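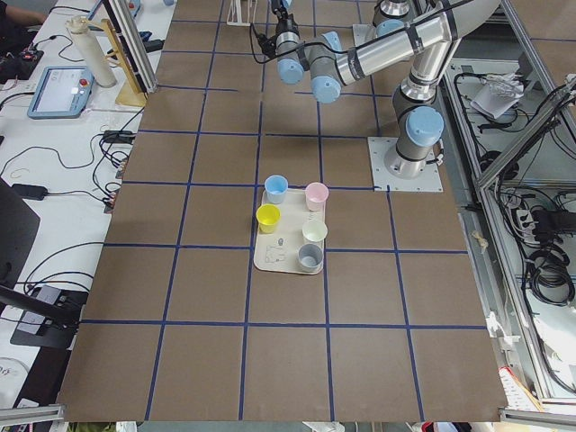
Small plastic cups on the tray, board taped off in squares.

Forum > Materials and Finishes > Tape layout on a large board, residue and drift

kerf_left
Posted March 22, 2019
I need a square grid on a brown board and want to do it in tape. Cells are 200 mm. Two questions. Which tape comes up clean after a few months, and how do you stop the error adding up across the board? My first try in February was 2 mm out by the last line.

plumbob156
The drift comes from measuring each line off the one before it. Hook the rule on one edge, leave it there and mark every position from that edge. Do both ends, then snap a line between the marks. Your error is then whatever your pencil is, and it stays the same at every line.

Gemma Benedetti
Agree on the datum edge. Check the board for square first, though. Mine came from Fovdale with a factory edge that was visibly out against a framing square. Measure both diagonals before you mark anything.

On tape, I use the Paveo blue. Lifted clean from sealed board after a winter indoors.

ottoman_grey
Paveo blue is fine on sealed board. On bare board it pulls fibers. I would not use tape at all for this. Scribe the lines with a knife and run a paint pen down the groove. No edges to lift, nothing to replace.

kerf_left
The grid may change to 300 mm later, so scribing is out.

ottoman_grey
Then flip the board and scribe the other side.

plumbob156
That only works once. Tape is the right call if the spacing is not settled. Lay it without stretching. Stretched tape creeps back and the ends pull off the marks - most of what people call bad adhesive is this.

Gemma Benedetti
Also decide now if the mark is the center of the tape or one side of it. Mixing the two puts you out by half a tape width and it is hard to spot by eye.

dvl_shopnotes
For residue, Abou Jaoude citrus cleaner on a rag, short contact time. Try a corner first.

ottoman_grey
Citrus cleaner will dull some sealers. Mineral spirits is safer.

dvl_shopnotes
Not on the Brornomton water-based one. It went cloudy on me with spirits and was fine with citrus. Depends on the finish, so again, try a corner.

kerf_left
Diagonals are off by 2 mm. Trimming the long edge and starting over from there.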